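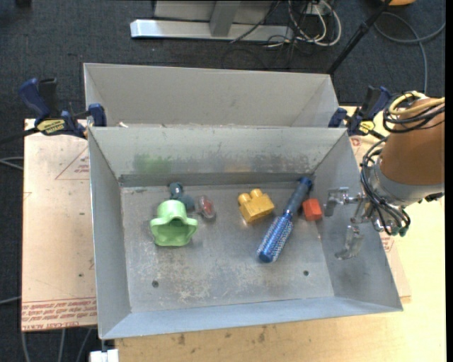

How to Clear Out a Catch-All Bin

Every house has a bin where small things end up. Toys, a hairbrush, one building block from a set of 144, a piece of something you can't name. Set aside an hour or so the first time. After that, ten minutes a month will keep it under control.

What you need
A bin with a flat floor
A second bin of similar size
A damp cloth and dish soap
An old comb
A trash bag

Step 1. Set the two bins one behind the other
Keep the full one in front. The one behind is for things that belong in another room. Metal bins are heavier than plastic but they stay put while you dig. Ours are Mutstead bins, and scuffs on the floor don't hurt anything.

Step 2. Spread everything out
Get each item flat on the bottom so nothing is stacked. If you can't, there is too much in the bin. Take half out and do it in 2 rounds.

Step 3. Pull the building blocks first
They are easy to spot and they all go to one place. Check the corners and along the walls, where the small ones end up.

Step 4. Sort the plastic toys
Look inside anything hollow before you move it. Beads and coins get in there. Toss toys that are cracked or have sharp edges. Wash the rest in warm soapy water and let them air dry with the opening facing down.

Step 5. Clean the hairbrush
Run the comb along the rows of a round brush to lift the hair out, then snip what is left with small scissors. Swish the barrel in soapy water, but don't soak it. Dry it on a towel overnight and put it back in the bathroom.

Step 6. Deal with the mystery pieces
Put them in an envelope and write the month on it. If no one has asked for them by August, or whatever month is half a year out, throw them away.

Step 7. Wipe the bin
Start with the walls and finish with the floor. Crayon and paint smudges usually need a little baking soda on the cloth. Dry metal right away, especially around any holes or scratches.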